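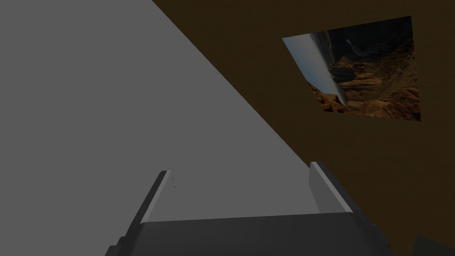
We closed on the house in April, and I'm still finding things that weren't in the listing. The listing said three bedrooms, a finished basement and a "newer" roof. The roof is 22 years old. Our inspector, Harvey Cloutier, found the permit for it in a kitchen drawer, under the takeout menus.

I don't feel cheated. We had read the disclosure and we knew the seller hadn't lived there since 2000-something. But I'd tell anyone buying an older place to ask for dates on everything - roof, furnace, water heater, windows. Words like "newer" and "updated" don't mean much without a year next to them.

Our agent was Huguette Morin from Prestus. She was good on paperwork and slow on the phone. When the inspection report came back it had 33 items on it, and she told us to pick the six that cost real money and leave the rest alone. We did that. The seller fixed four and gave us a $2000 credit for the other two, which were the back steps and the bathroom fan.

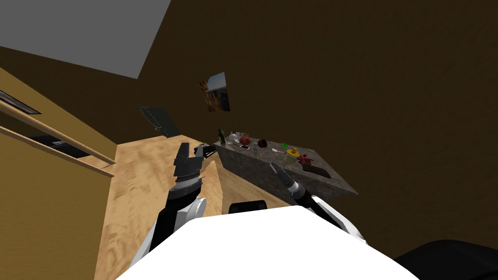 The back steps are done now. The fan isn't. I got one quote for it and it seemed high, so I'm waiting on a second one.

The other surprise was the lot line. The fence on the Gundel Street side sits well inside our property, so we own a strip of grass the neighbor has been mowing for years. We talked it over and he's going to keep mowing it. I did get the survey copied and put it with the deed.

Next up is the gutters, probably before the leaves come down.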